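Clerard 2
Placement planning and control for two-armed robots

Overview | Specification | Requirements | Licensing | Downloads | Support

Clerard is a software package for robots that pick up small objects by hand and put them down somewhere in particular. It takes in camera images and joint readings, works out where the object and the target are, plans a movement for one or both arms, and sends the joint commands. It runs on a Linux computer next to the robot and is set up from a browser.

It is made by Ezeani and developed at our Drodthorpe office. Version 2 replaces version 1.6, which will receive fixes until July.

What it is for

Clerard is meant for tabletop tasks with loose objects of uneven shape: putting food items on a plate, filling a tray, clearing a table into a tub, passing an item from one hand to the other. It is used mostly by research groups and by integrators building a demonstration or a first trial cell.

It is a poor choice for high-speed picking from a conveyor, for parts held in fixtures, or for anything needing a fit closer than a few millimetres. If that is your task, please talk to us before ordering. We would sooner say no than take the licence back.

How a task is put together

A task in Clerard is a list of steps kept in a text file. Each step has a verb, an object and, where needed, a target. The verbs are reach, grasp, lift, carry, place, hand over, release and retreat. Most tasks are between five and twenty lines long.

Steps can be written by hand or built up in the browser editor, and the two can be mixed freely. The editor writes the same file you would have typed, comments included, so it goes into version control without trouble.

Every step can carry conditions. "Place" will wait until the target is seen by at least one camera, for example, and can be told to give up after a set time and go back to "carry". The conditions are checked on every control cycle. If one fails, the planner stops the arm along its present path and then runs whatever step you have named as the fallback. With no fallback named, it holds position and raises a message.

Perception

The perception module accepts up to four colour cameras. Depth cameras can be used as well, but are optional. The usual arrangement is a head camera for the layout of the table and a wrist camera on each arm for the last part of the approach.

The hard part of a wrist camera is that it mostly sees the hand it is mounted on. Fingers, brackets and cables cross the picture, and they move as the hand closes. Clerard deals with this by drawing the hand from its joint readings and leaving those pixels out of the object search. You supply the hand model once, during calibration. Cables are left out by a mask which you paint over a still image in the editor, and the mask can be different for open and closed positions of the hand.

Wrist cameras may be fitted at any angle, including on their side. The rotation is found during calibration and there is no need to turn the image beforehand.

A work area can be given as a colour, a polygon or both. Using a colour is quicker on a cloth-covered table, since a draped edge is rarely straight. Anything outside the work area is dropped before the object search starts, so people walking past, other arms in the room and stacked equipment don't slow it down. Safety functions do not use this filter and see the full picture.

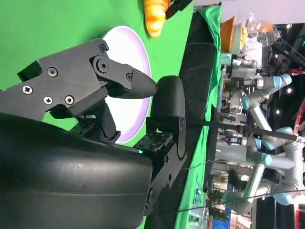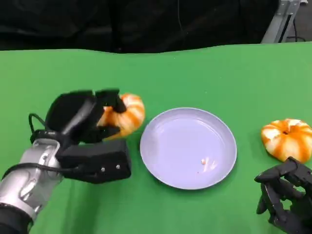
Plate work on green cloth, two views.

Rimmed targets such as plates, shallow bowls and trays have their own target type in version 2. In 1.6 they were treated as flat discs, and an object released near the edge would often sit half on the rim. The new type stores the rim and the flat inner area separately. The carry height is set from the rim, the release point from the inner area. You can also set a clearance for the rim, which defaults to 12 mm and can be lowered for small plates.

Squat, ribbed objects are another case that has changed. The grasp search used to favour the widest part of the outline, which on a lobed shape could put a fingertip in a groove and turn the object as the hand closed. It now tries several finger positions around the outline and scores them by how evenly they press. This takes a little longer on the first grasp of a new object type. Results are kept, and later grasps start from the best one found.

Control

The controller sends joint commands at the rate your arm driver asks for. Planning runs separately and hands over short sections of path, so a slow plan makes the arm wait at a safe point and does not disturb the motion already under way.

Both arms are planned together. While one is carrying, the other is treated as an obstacle with its own predicted path, and you can give either arm priority over any part of the table. For tasks where the second arm has nothing to do, "park" moves it to a rest pose outside the carry area. You may leave it hovering over the table if you prefer, though the carrying arm will take a wider route around it.

Multi-fingered hands are driven through grasp shapes. A shape is a named set of finger positions from open to closed, and the controller moves along it until the motor current or touch reading reaches the limit set for that object. Three shapes are supplied: top grasp, side grasp and pinch. More can be recorded by posing the hand and saving each position. Two-fingered grippers use only the pinch shape.

Soft and breakable objects need the limit set low. Start at the lowest value which lifts the object and go up from there. The browser editor shows the reading live while you do this.

Recording and replay

All camera images, joint readings, plans and commands can be recorded to disk with one shared clock. A recording can then be replayed through the perception and planning modules with no robot attached. Most faults can be found this way, and it is what our support desk will ask for first.

"I keep the recorder running from the moment the arms are powered," says Béla Kiss, who looks after the perception module. "The run you want to look at is always the one before you pressed record. Disk space is cheap and you can throw it away at the end of the day."

Recordings are large. Two cameras at full rate will fill a small drive in a working day — please fit a separate drive for them, and don't record to the system disk.

Setting up

Installation is by package or container. When the service has started, the editor is reached from any browser on the same network, on port 1046. The port can be changed in the configuration file.

Calibration should be done in the order given in the manual: arms, then hands, then cameras, then table. Doing the cameras before the hands is the most common mistake we see, and it gives a hand mask which drifts as the fingers close. If you change a fingertip or move a bracket, repeat the hand and camera steps for that arm. The other arm can be left as it is.

The table step asks you to touch a fingertip to the surface at several points. With cloth on the table, press lightly until the cloth is flat. Creases and folds near the edge can be ignored as long as nothing is going to be placed there.

New users can book a setup day, held at Drodthorpe or on your site. Rawiri Hapeta runs these and will work on your own task file if you send it beforehand. Setup days at our Distmont training room are also available, on Mondays only.

Specification

Arms supported: one or two, six or seven joints each
Hands: two-fingered grippers and multi-fingered hands, mixed pairs allowed
Cameras: up to four colour, depth optional
Service port: 1046 (can be changed)
Task file: plain text, UTF-8
Scripting: Python and C++
Recording: all inputs and outputs, shared clock
Replay: with or without robot attached
Interface: browser, no client software needed
Network: works fully offline after activation

Requirements

A 64-bit Linux computer with a separate graphics card is needed for the perception module. The controller should have a wired connection to the arms. Wireless is supported for the browser editor only.

Your arm driver must accept position commands and report joint positions. Joint torque is used if it is present. A list of drivers we have tested is in the download area, along with a short template for writing your own.

Clerard is not a safety system. Emergency stops, guarding and speed limits must be provided by the robot and the cell, and must work with Clerard switched off.

Changes from version 1.6

Task files from 1.6 open in version 2 without changes, with one exception: "put" is now "place". The old word is still read but gives a warning.
Plates and trays saved as discs are kept as discs. Change the target type in the editor to use the rim settings.
Hand masks must be made again. The old format did not store finger positions.
The separate viewer program has been withdrawn. Everything it did is in the browser editor.
Camera rotation is found during calibration and the rotate setting has gone.

Licensing

A licence covers one computer and the robot attached to it, with either one arm or two. Replay can be used on any number of computers at no charge. Teaching licences are available to schools and colleges on the same terms as before.

Updates within version 2 are included. Holders of a 1.6 licence can move across free of charge by sending the licence key to the support desk, and can keep both versions installed side by side while they check their tasks.

Trial copies run for 30 days with all functions. Recordings made during a trial stay readable afterwards.

Related items

Clerard Replay (free download)
Hand model templates
Calibration board, A3
Setup day, Drodthorpe or Distmont
Manual for version 1.6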